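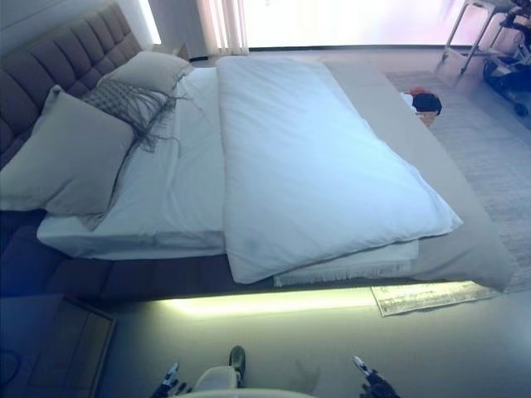

Folded lengthwise, with the pillows up against the headboard.

I-seul Woo has a view on how you fold a duvet, and I went to hear it expecting to disagree. I have made my own bed for most of my life without a view. I pull the thing up, I smack it twice, and I go find coffee.

She trains the people who turn over rental apartments for Urkidia, a small company with a handful of buildings, and she also writes its instruction sheets. Before that she did the beds herself. I met her on a Wednesday at the Mykhailiuk, the building where she does most of her teaching, and the first thing I asked was whether bed making needed teaching at all.

"Most people can make a bed," she said. "Most people can't make a bed they didn't sleep in, in a room they've never seen, when the guest is downstairs with a suitcase."

That sounded rehearsed, and I told her so. She said it was. She says it to every new group.

Her method goes like this. The duvet is never dragged off onto the floor. It gets folded lengthwise into a long slab and left on one half of the mattress while you see to the sheet on the other half. Then you swap. The pillows stay up by the headboard the whole time, on the side you aren't working on, if you can manage it.

"If you can manage it" covers a lot. I asked what happens with a decorative pillow, the knitted kind with tassels, and she made a face.

"The tassels get under everything. You tuck the sheet and you've tucked a tassel. I would take all of those out of the apartments tomorrow, but people book from the photos and they like a tassel."

Do they, though? She had no numbers on it. The company believes it, she said, and buys them.

Where she does have numbers is the beds. Urkidia had her keep a log when she took over the training, and it reached 1,361 beds before she talked them into letting her stop. The log went into Modix, a scheduling program the company pays for, and what came out the other side was an average of nearly 30 minutes per bedroom. I asked what she learned from it.

"That a bedroom takes half an hour. I knew that."

She doesn't trust the figure anyway. Some people started the clock when they opened the door, and some started it after they had stripped the bed. One man logged his lunch. I liked her more after this, and I'll admit I had been ready to put her down as a person who sells a system. She may still be one. The instruction sheet for a plain double bed runs to 4 pages, and I read them all, and I think page three could go.

Page three is about headboards. Urkidia likes them tall and padded, divided into squares with deep seams, and Woo has written a lot about what collects in those seams. Her instruction is to go along each row with a soft brush, top to bottom, before any clean linen is on the bed. I asked how often that really gets done.

"When I'm in the room," she said.

And when she isn't?

"You can run a finger along one and tell me."

I did, later, in the apartment upstairs. I'll say only that the brush had not been there lately. She wasn't surprised and didn't seem very upset. She pointed out that a guest leans on a headboard but looks at a duvet, and that the crew works out very fast which of the two brings complaints.

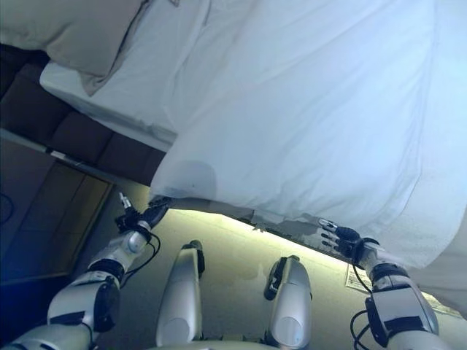
The near side of the duvet was where we argued longest. Woo wants the overhang even on both sides, clear of the carpet, and she wants it checked from the foot of the bed. My objection is that a duvet on a low platform bed is going to touch the floor. The bed is low, the duvet is big, and no amount of checking changes either one.

"Then it's the wrong duvet," she said.

So why does the company buy it?

"It looks generous. There's a word they use, generous. It's a king on everything, even when the mattress isn't a king. Then it lies on the carpet and picks up whatever is on the carpet, and we wash it twice as often."

She has asked for smaller ones. The supplier, Elard, offers a size down in the same fill, and she has had one on trial in a single apartment since October. Her crew prefers it. I asked whether the guests had noticed, and she said not one had mentioned it, which she takes as approval. I take it as guests not mentioning a duvet. We left that there.

She was better on fitted sheets, where I had no opinion to defend. Her rule is far corner first, then the corner diagonally across from it, then the other 2. I have always gone around the bed in order like a person laying bricks, and I have always had the last corner spring off in my face. I tried her way at home that evening and the last corner held. It also held the next time I did it the old way, so I can't give her the full credit.

On smoothing she is less strict than I expected. She lets a few creases go in the middle of a sheet, where the duvet will cover them, and spends the time on the edge of the mattress instead. "A flat band down the side," she said. "If the band is clean, you think the whole sheet is clean." I asked if that wasn't a bit of a cheat. She said it was housekeeping.

Throws she would keep, to my surprise. A folded one near the foot gives people somewhere to put a bag, and a throw is easier to wash than a duvet cover. The only thing she insists on is that the fringe face the foot of the bed, and when I pushed her for a reason she thought about it for a while.

"I don't have one," she said. "It's how I was shown."

Then she went back to the white linen question, which I'd raised at the start and she had dodged. Why all white, when white shows every mark? The usual answer in her trade is that white looks clean. Hers was that white can all go in one load, and that if a pillowcase gets ruined you can replace it from any other apartment on the floor. She has seen what happens with colors. One building had a gray set, and within a year it was several grays.

I asked whether she makes her own bed this way, with the long fold and the opposite corners and the check from the foot.

"I have a blanket," she said. "I pull it up."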